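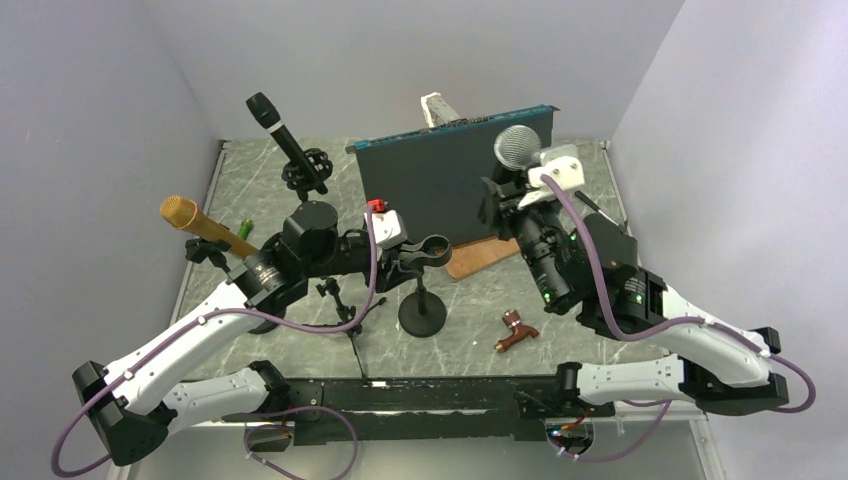

Open mic, week 4, and my knees still went

6 November 2018

Quick one tonight, I have to be up at stupid o'clock. But I said I'd write after every one of these so here I am, shoes still on.

Got up fourth from the end. Bad slot. Half the room is putting coats on by then and the other half is waiting to go up themselves and mouthing their own words. I did the poem about my grandmother's bus pass, the long version, and then the short one about onions that I finished on Sunday night – no wait, I finished it in the car outside. Still had pen on my hand.

Voice shook for the whole first verse. Then it stopped. No idea why, it just does that. My knees kept going though.

Things I keep getting wrong, mostly for me to read next time:

Too fast. Always too fast. I timed the bus pass one in the kitchen and it ran 4 minutes, and I swear I did it in two up there. Jui-lin says breathe at the end of every line, even the ones that don't need it. Felt ridiculous. Sounded fine on her phone when she played it back.

Too close to the mic. I basically eat it. All my P's go off like somebody dropping a book. "Pass" is in that poem a LOT. Back up a hand's width and turn a little, so you talk past it. I know this. I forget it the second my name is called.

Explaining the poem first. Stop. I talked for so long about how I came to write it that Yee-man made the wind-it-up sign from the back. She was right, I'd given away the ending.

Paper. Bring it on card next time. Thin paper rattles when your hands do and then everyone is watching the paper.

The good bits. A guy I'd never met did one about his dad's allotment and it was so plain and so sad that I forgot to be nervous for a bit. A girl with a ukelele did a song with only one chord in it, on purpose I think? Loved it. And somebody laughed at the onions in the right place, a real laugh, out loud, not the kind where they're being nice.

Skukside is a good room for this. Low ceiling, warm, terrible chairs. Dinsa is supposed to be starting a night too but it holds 100 and I am not ready for 100 people, I'm barely ready for the ones I know. Yee-man thinks we should all go anyway and sign up together so none of us can back out. Hmm. Maybe after the holidays.

Back in October I'd have told you I was doing this once, for the story, and then going home to my couch forever. I even told my sister not to come because there wouldn't be a second one. She's still mad about that. She wants the onion poem for her fridge.

Ok. Need to learn the bus pass one by heart befroe next time, at least the first page, so I can look up. Also need to eat dinner before I go and not after. Chips at eleven at night again, and I'm paying for it now.

Going to bed. If you were there and you have the name of the allotment guy, leave it in the comments please, I want to hear the rest of his stuff.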